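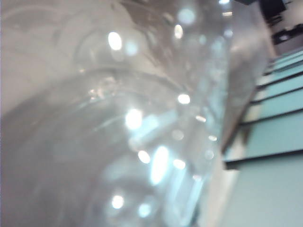
I keep telling people the pouring arm is the easy part of my setup, and then I lose an evening to the thing it's standing next to. So, a few notes from the bench, mostly for the folks over on the Stokura board who asked how I look after it.

The wrist camera gets cleaned before anything else. I use a dry lens cloth, then I run the close-up check, where the gripper goes right in on clear plastic and I look at how badly the glare gets to it. Clear plastic is a pain! Every ceiling light turns into a little white blob, and my Plamby script used to grab at those and call them edges. I dropped the exposure to 14 and it calmed down a lot (40 was the setting I'd inherited, no idea why).

Then it's table height. Mine is a scissor lift, and if the top has sunk even 2 mm overnight the fingers close too high on the neck. I check the pivot bolts, re-zero, and do a slow approach to the bottle before I let it go at full speed. The cable down the arm gets a look too, mine likes to creep toward the elbow.
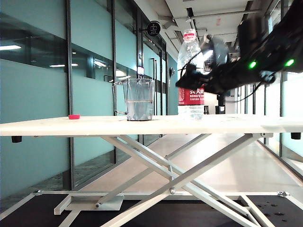

Koyama wrote in to say that re-zeroing daily is overkill, and that a strip of rubber on the finger pads fixed the same slipping on an older Dukura arm. I've ordered some rubber. I'm still re-zeroing until it gets here.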